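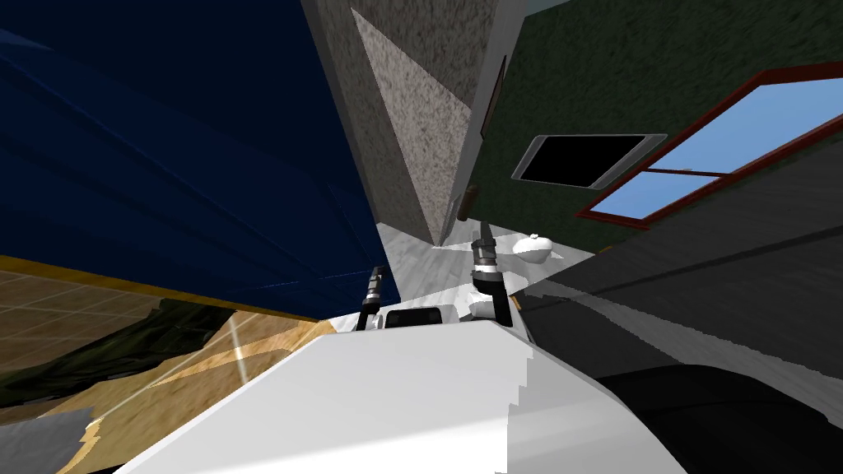
Quick review of the Werkness house sim pack, for anyone at robotics club deciding whether to use it for the fall project. Written on my lunch break so sorry for the mess.

Short version – good, get it, but not for your first month.

What you get: a two-arm robot in a furnished house, a head view you drive from, and 51 starter tasks. Ours were mostly pick up and put away. Ran on the club desktops no problem. On Bianca's laptop, fans going nuts and half the speed. Close your browser first.

Liked:

- Rooms feel like rooms. Tile, marble, windows with sky in them. The old Flemley pack was a gray box and a cube.
- Both arms from day one. Mircea Pană had the left one following the right by the end of week two, and he'd never written a line of Python before June.
- Resets fast. Five seconds and you're back at the start. Matters a lot when you are failing all afternoon.
- Logs are plain text. Catinca pulled ours straight into a spreadsheet.

Didn't like:

- Head tilt. Default controls let it roll way too easy, and then the floor runs off at a slant and you're steering grippers by guesswork. There's a lock setting, page 87 of the manual. Page 87! Put it on page one.
- Edges get jaggy on low graphics. Big surfaces look fine, outlines go to stair steps. Tincuța's vision script hated it, she had to turn the quality up and lose some speed.
- Small round white stuff on white floor. Pretty, but our color threshold code found nothing. Good lesson I guess, bad demo.
- Grip force is one slider with no units. We left it at 50 and moved on.
- Docs assume you allready know what a joint limit is. The younger kids didn't. Ecaterina Tănase wrote them a one page cheat sheet, ask her for it.

Haven't tried the multiplayer mode. Haller edition supposedly has more kitchens, can't say.

Would I use it again – yes, for the second half of the semester. Start beginers on something with one arm and lock the head before they touch anything.

Four out of five.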